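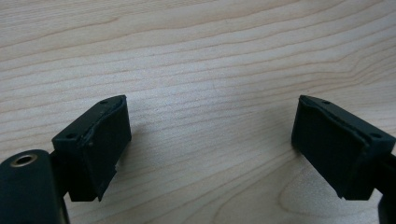
テーブルの木目。

コートの裏地を替えるだけの話

12月8日、コートの裏地がようやく付いた。付いたと書くと一日で付いたようだが、外したのは去年の冬である。その間このコートは、裏のないウールの皮として、客間のドアの裏にぶら下がっていた。泊まりに来た妹が夜中に見て悲鳴をあげたので、防犯の役には立っていたと思う。

長くなるので、裏地に興味のない方はここで引き返してください。裏地に興味のある方が世の中にどれくらいいるのか知らないが、このブログは前回、アイロン台のカバーの話だけで終わったのに、メールを二通もいただいた。二通とも長かった。

コートは、この町、ロルトン(Lolton)に越してきた最初の冬に古着屋で買った。濃紺のメルトンで、膝下まであって、やたらと重い。着ると肩がこる。脱ぐと寒い。織りネームにはTrultbridgeとだけ刺繍してあり、それがメーカー名なのか仕立屋の名前なのか、あるいは生地を織った工場なのか、調べても出てこなかった。前の持ち主がトラルトブリッジさんだったという可能性もまだ捨てていない。

表地はびくともしていない。問題は裏で、脇の下が裂け、ポケットの上が裂け、袖ぐりに沿ってぐるりと裂けていた。袖に手を通すと、三回に一回は袖と裏地のあいだに入ってしまい、手が出てこない。レストランの出口でこれをやると、親切な店員さんが後ろから引っ張ってくれる。引っ張ってくれるたびに、びり、という音がする。店員さんは謝り、わたしも謝り、寒い外に出る。それを二冬やった。

駅裏のお直し屋に持っていったのが去年のちょうど今ごろである。店主のコンスエロ・カセレス(Consuelo Cáceres)さんは、コートを裏返して台に広げ、眼鏡をかけ、眼鏡をはずし、「きれいなコート」と言った。この人が品物を先にほめるときは高い。案の定、総裏の交換で180ポンド以上、生地代は別、という返事だった。買った値段の何倍かは書かない。自分でも割り算をしないようにしている。

念のため書いておくと、この値段は高くない。いや、わたしには高いのだが、作業に対しては高くない。いまならわかる。自分で一年近くかけてやったあとで請求書を見たら、わたしはあの場で現金を出してカセレスさんの手を握ったと思う。でもそのときのわたしは何も知らなかったので、「考えます」と言ってコートを抱えて帰り、その晩のうちにリッパーで裏地をほどきはじめた。考えていない。

ほどくのは楽しい。これは声を大にして言いたい。縫い物の工程のなかで、ほどくのがいちばん楽しい。失敗をほどくのはつらいが、よその人が何十年も前に縫ったものをほどくのは、推理小説を後ろから読むような気分である。裾はまつり縫い、見返しとの境はミシン、袖口は手。脇の縫い代のところどころに、表地の縫い代と裏地の縫い代をゆるく留めた糸が渡してあって、中とじというのだと後で知った。知らずに切ったので、どこに渡してあったのか記録がない。探偵が現場を歩きまわって足跡を全部消したようなものだ。

ひとつだけ、ほどきながら感心したことがある。背中の中心に、縦に深いひだがとってあった。表から見えるわけでもないのに、なぜ布をこんなに余分に使うのかと首をかしげ、腕を前に出してみてわかった。人間は腕を前に出すと背中が広がる。メルトンは少し伸びて付き合ってくれるが、裏地は伸びない。伸びない布で背中を包むには、あらかじめ余らせておくしかない。わたしが裏地のことを少しえらいと思ったのはこのときが最初である。

左の内ポケットからは、紙のタグが出てきた。内側の袋布に縫いとめてあり、ボールペンのような青い字で521とある。値段にしては半端だし、サイズにしては巨人である。クロークの札か、工場の管理番号か。これも調べたが何もわからず、いまは冷蔵庫に貼ってある。

で、ほどいた。アイロンをかけた。ここで型紙にするつもりだった。古い裏地をばらして、それを型紙の代わりに使えばよいと、どの本にも書いてある。たしかに書いてあるのだが、どの本も、裏地が形を保っていることを前提にしている。うちのは裂けていた。脇などは糸くずの集まりで、どこからどこまでが布なのか議論の余地があった。しかも右の前身頃と左の前身頃を重ねてみると、同じ形をしていない。前の持ち主が右肩に鞄をかける人だったのか、わたしがアイロンで伸ばしたのか。後者だと思う。

ここで一度目の中断。春になったので、コートは誰にも必要とされなくなった。

裏地の素材の話をしておく。ここが本題のような気もする。

わたしは最初、家にあるもので済ませるつもりだった。押し入れに、着なくなった夏のワンピースがある。ポリエステルで、花柄で、面積だけは広い。捨てるのも気がひけるし、濃紺のコートの内側が花柄というのは洒落ているではないか。使い切りの精神、循環型の暮らし、新聞の日曜版に載るような自分。ここまで想像して気分がよくなり、その日は何もせずに寝た。

止めたのは、同じ通りに住んでいるハ・ヘウォン(Hae-won Ha)さんである。ヘウォンさんは以前、紳士服の工場で裁断をしていた人で、いまは引退してもっぱらトマトに厳しい。わたしのワンピースを指でつまんで、こすり、放し、もう一度つまんで、「ぱちぱちするよ」と言った。

静電気のことである。ウールの表地にポリエステルの裏をつけて、下にウールのセーターを着て、乾いた冬の日にバスの座席から立ち上がる。それでドアの手すりに触る。想像しただけで指先が縮んだ。もちろん帯電防止の加工をしたポリエステルもあるし、世の中のコートの相当数はポリエステル裏で何ごともなく歩いている。ただ、わたしのワンピースは脱ぐときに毎回髪が逆立つ代物だったので、反論の材料がなかった。

それから滑り。裏地の仕事は九割がた滑ることだとヘウォンさんは言う。残りの一割は、と聞いたら「ごまかすこと」と言った。縫い代や芯や肩パッドや、服の見せたくない事情を全部覆っておく。滑ってごまかす。なんだか知り合いの誰かの話を聞いているようだったが、黙っておいた。

それで候補はキュプラになった。コットンの種のまわりの短い毛を溶かして糸にしたもので、汗を吸うわりにさらりとして、静電気も起きにくい。弱点は水と摩擦で、濡れると弱くなるし、しわも寄る。シルクも考えたが、値段を見て考えるのをやめた。アセテートは、ほどいた元の裏地がたぶんそれだった。切れ端を少し、除光液に浸してみたらどろりと溶けたので、たぶん、より少し強めに言ってもいいかもしれない。真似する方は窓を開けて、火のそばを離れて、除光液の皿を食卓に置きっぱなしにしないこと。三つ目については家族から指摘があった。

環境にいいのはどれか、という話も避けて通れない。避けて通りたい。調べはじめると、原料がどこの何で、薬品を回収しているかどうか、染色の水がどうで、輸送がどうで、という表が次々に出てきて、どの表も、作った人の売りたい素材がいちばん上に来ていた。夜中まで読んで得た結論は、この表地をあと二十年着ればたいていの誤差は飲み込める、という大ざっぱなものである。二十年着るとなると、わたしの肩こりのほうが先に問題になりそうだが。

もうひとつ、ワンピースのほうは、結局押し入れに戻った。循環していない。

キュプラを買いに、ホーカム(Hokham)まで行った。バスで一時間ちょっと、昔は織物で栄えた町で、いまは織物で栄えた昔を説明する看板で栄えている。目当ては倉庫を改装した生地屋で、メーカーの余り反を安く売っているというので、縫い物をする知人たちのあいだではほとんど聖地の扱いになっていた。聖地にしては寒かった。暖房がない。みんなコートを着たまま生地を触っていて、わたしだけが、コートの裏地を買いに来たのでコートがなかった。カーディガンを二枚重ねて震えているのを、レジのチュ・ギュビン(Gyu-bin Choo)さんという若い人が見かねて、紅茶をくれた。

余り反というのは、売る側の都合でできた在庫なので、こちらの都合には合わせてくれない。濃紺のキュプラはなかった。黒もなかった。あったのは、芥子色と、なんとも言いがたい鮭色と、濃い緑で、芥子色は幅が足りず、濃い緑は途中に染めむらがあった。鮭色だけが完璧だった。傷ひとつなく、たっぷり巻いてあって、誰も買わないからこそたっぷり巻いてあるのだということは、経験の浅いわたしにもわかった。

「中なので」とギュビンさんは言った。「見えませんよ」。

見えない。見えないのだが、脱ぐときに見える。椅子の背にかけると見える。風が吹くと見える。ベンツ、つまり後ろの裾の切れ目のところからちらちら見える。わたしは芥子色を触り、緑を触り、紅茶を飲み、また鮭色のところに戻った。そのあいだに、もっと手際のいいお客さんが緑の反物を丸ごと買っていった。染めむらを避けて裁てばいいのだと、買われてから気づいた。

鮭色を買いました。

糸とポケット用の袋布と、ついでに芯地と、関係のないボタンまで買って、合計73ポンド。帰りのバスで袋を膝にのせ、カセレスさんの見積もりからこの数字を引き、大いに得をした気分でいた。自分の時給をゼロで計算すると、たいていのことは得になる。

裁断は夏にやった。キュプラの裁断をご存じない方のために言うと、あれは布のかたちをした水である。机に広げると、広げた端から反対側へ逃げていく。文鎮を置くと文鎮ごと行く。チャコで線を引くと、引いた線がついてくる。わたしは古い裏地の残骸をもとに、ハトロン紙で型紙を引きなおし、左右の形を足して割って一枚にし、紙の上に布を広げて、紙ごと裁った。紙ごと、というのはヘウォンさんの教えで、布を紙にはさんでしまえば水もある程度はおとなしくなる。はさみは紙を切ったせいで切れなくなった。それも教わっていたのに、いちばんいいはさみでやった。

背中のひだは深めに取った。感動したところなので、気合いが入って、元よりだいぶ深く取った。これが後で効いてくる。

縫い代のことも書いておく。裏地は、できあがりの線ぴったりを縫わない。線の少し外を縫って、アイロンは線のところで折る。するとその差だけ布が余って、動いたときにそこが開く。きせをかける、という。着る人の動きを見越して、縫い目に言い訳の余地を残しておくわけで、わたしはこの言葉が気に入って、しばらく何にでも使った。待ち合わせの時刻にもきせをかけた。友人は減っていないが、返事は遅くなった。

ミシンの話。うちのミシンはコング(Kong)という。メーカー名がKongなのだからそう呼ぶほかないのだが、大きくて黒くて、動くと下の階から苦情が来るので、いい名前だと思っている。厚いものには無敵で、デニムの重なりなど鼻歌で越える。薄いものには容赦がない。キュプラの端をのせて踏んだ瞬間、布が針穴にのみこまれた。引き出したら穴があいていた。針を細いのに替え、針目を調整し、押さえの圧をいちばん弱くして、薄紙を下に敷いて一緒に縫って、あとで紙を破りとる。これでどうにかなった。どうにかなるまでに、袖の片方を裁ちなおした。鮭色がたっぷり巻いてあったことに、このとき初めて感謝した。

身頃がつながり、袖がつながり、コートとほぼ同じ形の、鮭色の幽霊ができた。試しに羽織って鏡の前に立ったら、昼間から酔っている人のガウンのようだった。家族には見せなかった。

二度目の中断はここである。秋のあいだ、わたしは何をしていたか。表と裏を縫い合わせるのが怖かったので、台所の戸棚を全部拭いたり、保険の書類を整理したりしていた。おかげで生活は整った。人は何かを先延ばしにしているときがいちばん家事が進む。コートのほうは、ドアの裏で妹を驚かせていた。

背中を押したのは編み物の会である。図書館の二階で月に一度集まっていて、わたしは編み物をしないのだが、暖かいので行く。そこにギル・ドンゴン(Dong-geon Gil)さんという大柄な人がいて、毛糸の帽子ばかり編んでいる。帽子しか編まないのは、セーターを何着も片袖で終わらせた過去があるからだそうで、「片袖のセーターは人間を責める」と言った。わたしは家のドアの裏のことを考えた。

それでも怖いので、袖を先にやった。表の袖の中に裏の袖を入れ、ねじれていないか確かめ、袖口を留める。ねじれていないか確かめる。ここを二度書いたのは、それでもねじれたからである。左袖は一回で決まった。右袖は、留め終えて手を通したら、途中で布がきゅっとしぼられていて、手首から先が出てこない。レストランの出口の、あの感じである。新しい裏地で、新しい糸で、元どおりの不便を再現した。ほどいた。自分の縫ったものをほどくのは、やはり楽しくない。

ヘウォンさんに泣きつくと、袖山のところに目印の糸を表と裏で同じ色にして付けなさい、と言われた。もうひとつ、全部を台の上でやろうとするな、とも。人が着る形にして、吊って、しばらく置いてから裾を決める。裏地は自分の重みで少しずつ下がってくるから、急いで裾を上げると、あとから表の下にのぞく。「一晩吊るして」と言われたが、うちのコートは一年近く吊ってあった。それを言うと、表ばかり吊っても仕方がないと叱られた。

吊った。今度は鮭色も一緒に吊ったので、客間のドアの裏はかなり華やかになった。

見返しとの境を縫うのはコングに頼んだ。メルトンが相手なのでコングは上機嫌だった。キュプラの側を下にすると送り歯に引っぱられ、上にすると押さえに押されてずれる。どちらにしてもずれるので、しつけをした。しつけ糸は裏切らない。しつけを面倒がってまち針で済ませてきたこれまでの人生を少し反省し、次はたぶんまたまち針で済ませる。

中とじは、記録を消した探偵としては、想像で留めるほかなかった。肩先、脇の下、脇線の途中。糸を引きすぎず、ゆるく渡す。留めすぎると表に引きつれが出るし、留めなければ裏地が中で泳ぐ。どのくらい留めればいいかというのは、要するに人付き合いと同じくらいわからないので、ヘウォンさんの家に持っていって見てもらった。ヘウォンさんは左の脇を一か所だけ切り、ゆるく留めなおして、あとは何も言わなかった。トマトについては長く話した。

裾はまつった。夜、ラジオを聞きながら、細い針で、表に出ないように、奥をすくって、すくって、すくって。手縫いの裾はとても静かで、コングを知っている身にはありがたい時間だった。下の階の人もそう思っていたに違いない。最後の糸を切ったのは日付が変わる少し前で、家じゅうが寝ていたから、感動を伝える相手がいなかった。冷蔵庫の521に向かって、できたよ、と言った。

さて、着心地。

手が通る。当たり前のことが、こんなにうれしい。すとんと入って、すとんと出る。玄関で意味もなく五回も六回も着たり脱いだりして、家族に、寒いから出るならドアを閉めて出ろと言われた。軽くなったような気もする。気のせいである。裏地はもともと軽い。

背中のひだは深すぎた。気合いを入れて取った分、後ろ姿の内側に布がたまって、座るとそこに鮭色のクッションができる。快適といえば快適だが、バスの座席で、背中に何か挟まっていませんかと隣の人に聞かれそうな感触がある。直すかどうか、検討している。直すには裾と襟ぐりをほどかなければならない。検討は長くなる見込み。

それから、左前の裾が、ほんの少し下がってのぞく。吊った時間が足りなかったらしい。あんなに吊ったのに。

できあがりをカセレスさんに見せにいくかどうかは迷った。断ったような断っていないような形で一年たっているわけで、気まずい。でも、ボタンホールの端がほつれてきたのは自分の手に負えず、結局持っていった。眼鏡をかけ、眼鏡をはずし、裏返し、ひだをつまみ、それから袖ぐりを長いこと見て、「これ、あなたの手?」と聞かれた。はいと答えると、「右がいい」と言われた。右である。ほどいてやりなおしたほう。一回で決まった左については感想がなかった。

色については、店にいたバン・ボラム(Bo-ram Ban)さんというアルバイトの学生が、奥から顔を出して、「え、サーモンですか、かわいい」と言ってくれた。わたしはこれをそのまま受けとることにしている。カセレスさんは、ボタンホールの値段を言う前に、かわいいコート、とほめた。嫌な予感がした。

ボタンホールは来週できる。それまでまたコートがない。カーディガンを二枚重ねてこれを書いている。

追記。アイロン台のカバーの件でメールをくださった方へ。ひもが短いときは、もとのひもに足すより、ひもごと替えたほうが早いです。うちはまだ替えていません。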